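The gray carpet, five months in
12/19/20

So I promised a carpet update back in July and then completely forgot, and a couple of you have emailed (hi!) asking whether I still like it. I do! Mostly. I have spent a silly amount of time on my hands and knees on it since then, so I have opinions.

Quick recap for anyone new. We moved in with a beige shag in the back room that had been there since before the previous owners, and underneath it was a pad that came up in crumbs. I wanted cork. My husband wanted carpet again, for his knees and for the noise, and we went back and forth for weeks until I brought home a sample from Skultetti, left it on the windowsill over a weekend, and found out I kept walking over to touch it. That was the end of the cork conversation.

What we ended up with is gray, with a very fine stripe running through it, lighter silvery gray and then charcoal and then back again. On the sample card the color was called Kastum, which sounds like a cough drop. From the doorway it pretty much reads as one medium gray. You have to get down close before it breaks up into lines, and then it looks almost like corduroy – I like it a lot better from down there than I expected to.

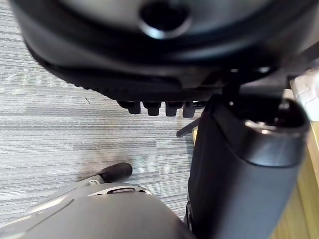

Do the stripes show dirt?

Dark crumbs disappear into the charcoal lines and pale ones disappear into the silver ones, so in daily life it hides a lot. White lint is the exception, and so is anything long enough to lie across several stripes, like thread or hair.

Which direction the lines run

This was the thing we argued about with the installer. His name was Hubert Brzozowska, a very patient man, and he asked me on the phone which way I wanted the stripe and I said oh, whichever. Wrong answer! He made me come and stand in the doorway while he turned the roll end one way and then the other. Running away from you, the lines made our narrow room look like a bowling lane. Running across, side to side as you walk in, it calmed right down and looked a bit wider.

What he did warn me about is that a stripe tells on your walls. Ours aren't square. Over by the closet you can see the lines drift away from the baseboard by a hair, and if you know it's there you will look at it every single time you go in for a coat. I know it's there. I've put a basket in front of it.

Vacuuming, which I have thought about too much

I started out vacuuming along the stripes because it felt tidy. Don't bother. Grit seems to settle down between the ridges, and going along them just sort of polishes it in place. Going across gets a lot more out. My routine on Saturdays now is across first, slowly, then once along for looks, and then I do the edges with the skinny attachment while complaining.

Our old upright had the beater bar stuck in one position and it was too aggressive for a low pile like this. It raised a little fuzz by the door that first month and I panicked and called Skultetti, who told me to trim it with nail scissors and turn the brush off. Did both. The fuzz never came back. I've since switched to a secondhand Pawlak canister that a neighbor was giving away, which weighs as much as a toddler but has a plain floor head with no brush at all, and it's been great.

The Great Clearing of the Floor

The other half of this post is the stuff. Having a nice carpet did not magically make us people who keep a floor clear, and by Thanksgiving there was a drift of things along the back wall: gift wrap, a bag of clothes to donate, a puzzle with 1,000 pieces that had been "in progress" on a tray since the fall, cables nobody would claim. You couldn't vacuum without moving everything to the other side and then moving it back again.

So two weekends ago I took the whole lot out to the hallway and made a rule that it had to earn its way back in. The puzzle got finished (two evenings, with one piece missing, of course). The clothes went. The cables are in a shoebox with a label that says CABLES, and I'm leaving it at that. I gave myself a budget of $200 for storage and only spent $50 of it, on a low Jomance bench with a lift-up seat, and now the blankets and board games live in there.

With everything out I went over the floor a bit at a time, looking for spots. It's a good thing to do once in a while, particularly in the late afternoon when the light comes in low.
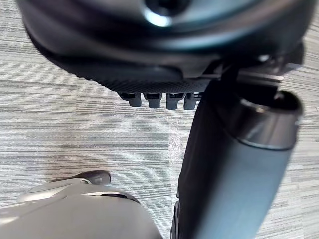

Stains so far

Coffee, twice. Cold water and an old dish towel, pressing and lifting, no rubbing. Gone both times, although the second one took three towels and most of a podcast.

Candle wax, once, and that was me. I let it harden, picked off what I could with a spoon, then used a warm iron over a paper bag. There's still a faint shiny patch if you know where to kneel.

A blob of something pink that I never identified. Dish soap, a tiny drop in a cup of warm water, then plain water after. If you leave the soap in there the spot gets sticky and picks up dirt, so do go back and rinse.

I still want felt pads for the legs of the new bench, and I owe the closet edge another look with somebody who owns a staple gun. If any of you have a striped carpet on stairs, please tell me how the corners came out. We're thinking about it for spring and I'd like to hear the bad news first.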